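Bench arm rules - what changes from January

Fillham automation newsletter, 5 December 2019

Quick one this month, we're short of time and so are you. The revised house rules for table-mounted arms go live when the Fillham workshop reopens after the break. Most of you have seen a draft. Mendau have been working to it since May, Cetow joined in later, and the comments from both sites are now in. Final text is on the shared drive under Bench Arms, please bin any older copies. There are at least three versions floating about and one of them has the wrong speeds in it.

Main points, no particular order.

Speed. Teaching and hand guiding stays slow. The cap at the gripper is 20 mm per second for the first run of any new routine, then up to 800 for a routine that has been signed off with no hands inside the line. Draft said 1000. Cetow asked for the lower figure and gave good reasons (see their comments, item 41 on the sheet). If your controller only shows a percentage, work out what it means for your arm and write it on the card. Don't guess.

Hands inside the line. This got the most comments by a long way. The old rule said nobody reaches over the table while an arm is powered, full stop, and nobody could teach anything that way so it got ignored. Bad rule. New wording allows one person, one arm, hand on the end of it, with any other arm on the same table held or in slow mode. "Held" means held by the controller. It does not mean "hasn't moved for a bit".

Sleeves. Long sleeves are fine if the cuff is close to the wrist. Lanyards off, bracelets off, long hair tied back. Gloves only if the task sheet asks for them, and we know Mendau disagree, it will be looked at again.
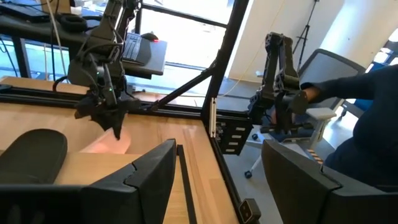

Where two arms share a table, each one needs its own entry in the log, its own stop check and its own card. We keep finding one card doing duty for the pair. The stop check is short - press, confirm both arms drop out, reset, confirm neither moves on reset. Do it at the start of each session and again after anyone has had a cable off. Write the time in. A tick with no time doesn't count and will be sent back.

Cables. Anything running along a moving link gets tied with enough slack for the full reach of every joint, then checked at the far ends of travel in slow mode. Don't judge it with the arm parked. Cables crossing the floor to a table want covering or lifting out of the way, and that includes the thin ones.

Lights on the arm. Please don't treat a status light as permission. Moser use different colours from Cetow for nearly the same state and we have had people walk between the two benches and read it wrong. The card next to each arm should say what its own lights mean. If there isn't a card, ask for one before you switch on. A supply of blanks is in the drawer by the sign-in book.

Chairs. Yes, really. Wheeled chairs near a live table have to be pushed clear of where the person teaching is standing, or used properly, sat on, feet down. Half-leaning across one to reach an arm is how the Mendau near miss came about. No injury, but the chair went one way and the elbow went onto the table. It's in the incident log if you want the detail.

Test pieces. Soft or light ones for the first runs, please. Nothing glass, nothing with an edge. Put them well in from the side of the table so a dropped one stays put. One at a time until the pick is reliable, and dont reach under a gripper to straighten the piece - back the arm off first, then move it.

Extra arms and add-on cameras. Anything bolted to a wrist changes the weight and the reach, so the payload setting has to be redone and the new figure goes on the card. This was buried on the last page of the draft and most people missed it. It has moved to page one.

Visitors. Behind the tape, always, even if it's only a quick look. The person running the session is responsible for them and can't be teaching an arm at the same time. If you're on your own with a visitor, power down first.

Things not settled yet: gloves (above), what to do about out of hours sessions, and wether the Moser bench counts as shared when only one arm is fitted. For now treat it as shared.

Short briefings will run at Fillham in the first two weeks back, Cetow and Mendau to follow. You need to have been to one before your name goes on the new list, and the old list stops working on the same day. Sign up in the book by the door, or reply to this and we'll add you. Comments on the text are still welcome but will go in the next round, which is May.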